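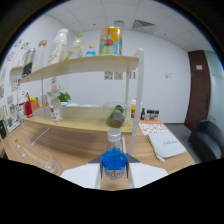 Sorting a Two-Tier Desk Shelf

Filed under: Home Office, Small Storage

I've read plenty of advice on desk shelves and most of it wants to sell you bins. I don't believe in the bins. Try it this way first.

1. Put tall bottles and cans on the upper shelf in one row. One row only – a second row is where things go to expire.

2. Keep the lower shelf for short things and the plant. A bottle on its side down there saves height, supposedly. I'd check the cap before trusting it.

3. Stand the spice jars together near the wall. Why they live on a desk is your business, but loose ones wander.

4. Paper goes flat, with a pouch on top. Some people call this a system. It's a paperweight.

5. Pick up any glass or small bottle lying on the desk and find it a spot. If it won't fit on either shelf, take something off before you buy a third tier.

The Randholm guide says to repeat this every week. I doubt anyone does. Every 20 days has been enough for me, and in May I skipped it.

Yiğit Karaca

Search this site Go

Contact | © Edine Home Notes | Back to top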